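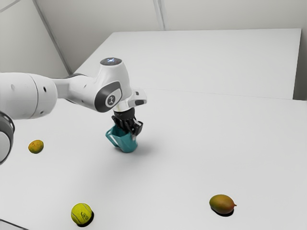
Will the arm take anybody's job in the returns room?

It has taken part of one, the part where you lift things out of a tote and set them down somewhere else. The people who used to do that all shift are still in the building and now do it for some of the shift, along with several other things that were added in May and explained in a slide deck.

gitard-returns-sim

README and data card, version 2

What this is

Simulated tabletop pick-and-place episodes from the returns automation project at Plokcombe, a mail-order warehouse that gets back a good deal of what it sends out. The simulation was built by Gitard, which also supplies the arm. This card was written on the warehouse side, by the person who keeps the spreadsheet.

The set was made so that grasps could be practiced on mugs and fruit that cost nothing to drop. The real returns room has carpet tape, a radiator and a door that opens inward. None of that is modeled.

Contents

145 episodes, each with rendered stills and a log of joint positions
70 of them labeled by returns staff, the rest labeled by script
100 stills set aside for checking, please don't train on these
labels.csv, notes.txt, and a folder called old that you can ignore

How it was labeled

Staff marked each episode as one of: held, not held, can't tell. Gitard asked for a confidence score as well. Everybody entered the same number for a whole morning, so the column was dropped.

"Can't tell" is a legitimate label. Close views of a gripper and a shiny object leave a lot to argue over, and the first round of labeling was slow because people argued. In the second round they were told to go with their first impression and got through it before lunch.

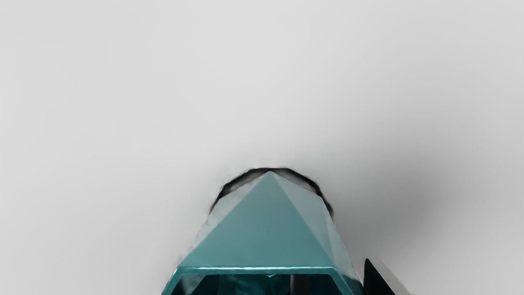 Mbwambo, reading a draft of this card, wrote back that the labeling had been the best-paid sitting down of the year, and that the section on working conditions should say so before it said anything about efficiency. The same message asked why a job title can be changed to "automation associate" in one afternoon when a broken chair takes until fall.

Both points are taken. The chair is outside the scope of this dataset.

What changed at work

Before the arm, a returns shift was lifting, opening, inspecting, sorting and taping. Now there is less lifting and more watching. Watching is easier on the back and harder on the afternoon. Several people asked to rotate between the arm station and the inspection bench, and the rota was rewritten to allow it.

Inspection stays with people. The arm can carry a mug; it has no opinion on whether the customer drank out of it.

Breaks are still taken on the clock. An early plan tied them to the arm's maintenance pauses, which came at 6:40 a.m. and then whenever it felt like it. That plan was withdrawn.

Pay grades were reviewed along with the new job title. The title moved. The review of the pay is ongoing, and we will update this card when there is something to put in it.

Known problems

The lighting is kinder than ours.
Every surface is clean. See above.
Scripted labels lean toward "held" on close views. Use the staff labels where you have both.
Episode names were assigned by the Dekar export tool and do not sort in any order a person would choose.
No packaging appears in the label scheme, although packaging is most of what comes back.

Please don't use it for

Setting hourly targets. The simulated arm does not wait for totes, and neither the timing logs nor the episode lengths say anything about how fast a person should work. This was tried once, in a meeting, and the slide has been removed.

Getting changes in

Send corrections to the returns desk with the episode name and the label you think it should have. Requests from the floor are handled first. Requests from planning are handled after the tape order goes in.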